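Progress report no. 3 to the Prukeck Fund for Work and Skills
Project: Automated basket packing at the Quintero bakery, and what it changes for the packing staff
Prepared by: Igor Jelínek, project coordinator
November 5, 2020

1. Where we are

This report covers the period since the one we sent in September. As agreed with Ms. Dörte Seidel of the Fund, I write first about the technical work, then about the staff, and last about the money and the next steps. The detailed logs were sent separately and I do not repeat them here.

The main news is that the packing cell is now working with woven baskets. In the earlier reports we spoke only of trays and cartons.
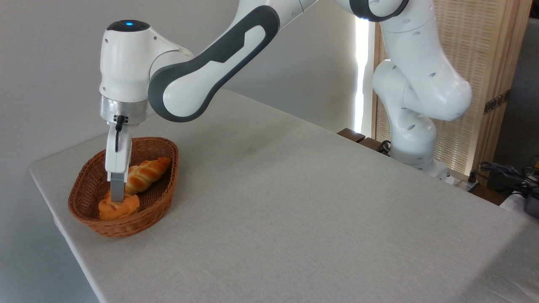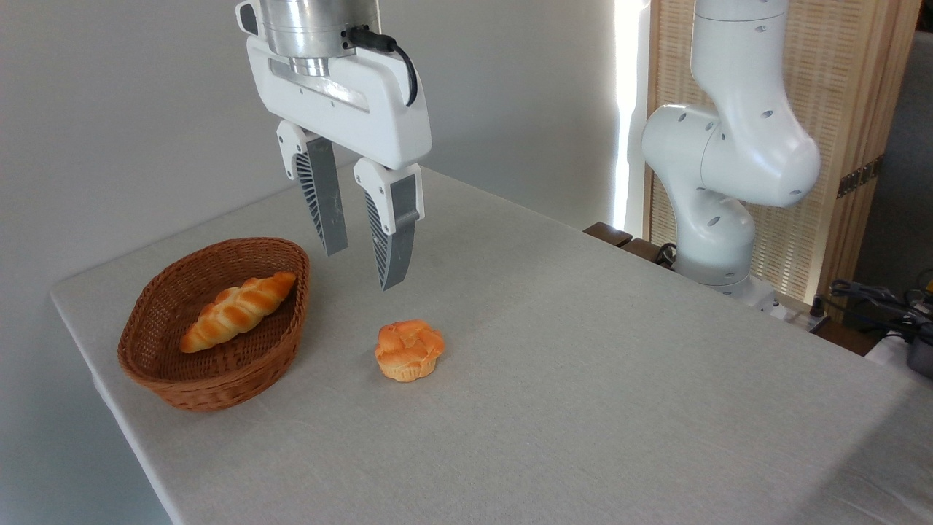 Bread and basket at the packing table.

The basket was the item in the work plan that we were most worried about. A tray has straight walls and always the same position. A wicker basket has a rolled rim and sides that open outward, and two baskets from the same supplier are not fully equal. The Quintero bakery sells its breakfast baskets to hotels and offices, and these baskets are the reason why the bakery joined the project, so we could not leave them for the end.

2. Technical progress

2.1 Gripping

In the last period the gripper closed with one fixed force for all products. This was good enough for firm rolls, but it left marks on the soft ones. Benito Villanueva has now written a separate setting for each product family: knotted rolls, braided pieces, small round buns. The braided pieces are taken across the middle, where the crust is most regular. The small buns are taken low.

We made 877 placements in the period under the new settings. Of these, 158 needed a person to step in, either to straighten the piece or to take it out and put it back by hand. I want to be clear that this is still too much for daily production. Most of the interventions belong to the first part of the period, before the low grip for the buns was introduced, but we have not yet enough data after the change to promise a number.

The crust marks are a smaller problem than before. Karla Chávez, who leads the packing shift, decides what can be sold and what can not. We did not try to write a formal standard for this, because her eye is the standard which the customers already know.

2.2 Order of packing

At first we programmed the cell to place the pieces in the order in which they came. The packers told us in the first meeting that this is wrong. The long bread goes in first, lying diagonally, and the round pieces fill what remains. If you do it the other way, the long bread lies on top and it slides when the basket is carried. We changed the program accordingly. It was a small change in the code, and it would have saved us some weeks if we had asked earlier. I note it here as a lesson for the next projects of the Fund.

2.3 The cloth

The packing table is covered with a linen cloth. The integrator, Allano, proposed to replace it with a rubber mat, because a cloth can move and make folds. The packers did not agree. They use the cloth to turn a finished basket without scratching it, and they find it easier to see crumbs on it. We kept the cloth. It is changed at the start of each shift, and the height of the table is measured again after every change. This measurement takes a few minutes and for the moment it is done by hand.

2.4 Software

The scheduling software, Zilelent, now receives the orders directly from the bakery's office. Before, a packer had to type each order again at the cell. Nobody misses this work. There remains one open fault: when an order is corrected after it was sent, the cell sometimes keeps the old version. Until Allano delivers the repair, corrected orders are packed by hand only.

3. The people at the packing table

The packing team has 8 members. The number has not changed since the beginning of the project, and the written agreement between Quintero and the staff, which says that no contract will be ended because of the cell, stays valid until the end of the funding period. I attach no new version because there is none.

3.1 What is different in the daily work

Before the project, each packer did the complete basket: taking the bread, placing it, covering it, adding the label and carrying it to the shelf. With the cell, the placing is partly taken over, and the other steps are still done by people. For those who work at the cell this means less bending over the table and less repeated reaching. Two packers with shoulder complaints asked to be put there more often, and Karla Chávez has arranged it in the rotation.

It also means more waiting. The cell is slower than an experienced packer — this should be said openly — and the person beside it has short pauses which are too short to do another task. In the interviews several people said that they find these pauses tiring. One packer described it like this: "When I pack alone I have my own rhythm. Next to the machine I have the rhythm of the machine." We tried to answer this by moving the labeling closer to the cell, so that the same person can label and watch. The reactions are mixed. Some prefer it, and others say that now they do both things with half attention.

3.2 Training

Three members of the team finished the operator course in this period. They can start and stop the cell, choose the product setting, clear a fault and teach a new position for the basket. Xóchitl Hinojosa, who gave the course, changed it after the first session. The manual of the integrator was written for technicians, and the participants lost patience with it. She replaced it with short cards, one card for one situation, and wrote the cards together with the participants in the words they use at work. "Bread stuck on the finger" is the title of one of them. In the manual the same thing is called a release error.

The remaining members have not yet taken the course. Two of them told us they do not wish to. The course is voluntary, and we respect this, but it has a consequence which we did not plan well: the trained operators receive a small supplement to the wage and the others do not. In a small team this is noticed quickly. The bakery management has promised a proposal, and I will report on it.

3.3 Who decides

In the first months it was not clear who may stop the cell when the quality is poor. The technicians thought it was their decision, and the packers thought so too, and for this reason some baskets were packed that should not have been. The rule is now simple. Any person at the table may stop the cell at any time, and does not have to give an explanation at that moment. The reason is written down at the end of the shift. The number of stops increased after we introduced the rule. I consider this a good result, although it makes our production figures look weaker.

3.4 Concerns which stay open

The staff representative asked what will happen when the funding ends and the agreement ends with it. I have no answer which I could give in the name of the bakery. Management says that it wants to use the cell for the early hours, when it is difficult to find people, and to keep the day work as it is. The staff would like to have this in writing. I think the wish is reasonable and I have said so to both sides.

A second concern is about skill. The older packers are proud that a basket from Quintero looks arranged by a person. They fear that the newer colleagues will learn to serve the cell but will not learn to pack. For this reason every new employee now packs only by hand for the first period, before any work at the cell.

4. Budget

The spending follows the plan, with one shift between the lines. The training cost more than foreseen, because of the cards and the additional session, and travel cost less, because most meetings with Allano were held by video. We ask the Fund to approve the transfer from travel to training. The total does not change. The form is attached with the signatures.

The second set of gripper fingers was paid from the reserve. The invoice arrived late and will appear in the next statement.

5. Risks

The main risk is the supply of baskets. The current supplier has announced a new model with a higher rim. If the rim is higher, the gripper must go deeper between the sides and the low grip for the buns may not be possible. We asked for samples and have not received them yet.

The second risk is the season. The weeks before the holidays are the busiest of the year, and the bakery does not want to experiment in this time. We agreed that during these weeks the cell will run only with knotted rolls and braided pieces, and the small buns will be added by hand.

6. Next steps

Until the next report we plan the following work:

Benito Villanueva will repeat the placement test with the present settings, so that the rate of interventions can be compared fairly with this period.

Allano will repair the fault with the corrected orders in Zilelent.

Xóchitl Hinojosa will hold a second course for those who want it, and a shorter introduction without examination for the two colleagues who do not.

Karla Chávez and the team will review the rotation after the holidays, with special attention to the pauses at the cell and to the place of the labeling.

I will prepare, together with management and the staff representative, a draft text about the time after the funding.

If Ms. Seidel wishes to visit, I would recommend a date after the holidays and in the early morning, when the baskets are packed. Please let me know in advance so that I can inform the shift.

Igor Jelínek
Project coordinator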